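Guides > Shop Floor > Arms and Grippers

How to set a speed limit for an arm near cabinets

Most written speed rules for small arms were copied from somebody else's binder. Ours was. The Kasitz sheet says 90 mm per second near "fixed furniture" and never says what counts as near, so everyone reads it their own way. Do the following before you trust a number like that.

1. Clear up the word "near"

Pick a distance and write it down. We use 76 mm from the gripper tip to any door, handle or edge. I don't claim it's the right figure for your kitchen mockup. It can be measured with a ruler, and the Kasitz wording can't.

2. List what sticks out

Flat doors get all the attention in the standard checklists. Handles and knobs catch cables and fingers, so they go on the list first. Then open compartments, then anything standing on the floor under the path, such as a wire rack. Do this at the mockup with the arm stopped. A drawing won't show the rack. 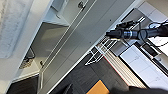
3. Run the path slow, then slower

Start at 18 mm per second with a hand on the stop. Repeat the path 10 times. If the cable touches a handle even once, change the path. People like to tape the cable down and carry on, and the Hestden checklist even allows it. I wouldn't.

4. Raise the speed only where you tested it

A pass at one door says nothing about the next one over. Mark the tested stretch in the program and leave the rest at the slow setting.

5. Sign the sheet, and date it

A move of the base, a new tool or a rearranged floor voids the sheet. Software that promises to "carry over" limits (Lundgren has a menu for this) should be checked by hand.

Related
Reading the Piltis stop-time table
Cable slack on wrist-mounted tools
When to retire a checklist
Floor marking for shared benches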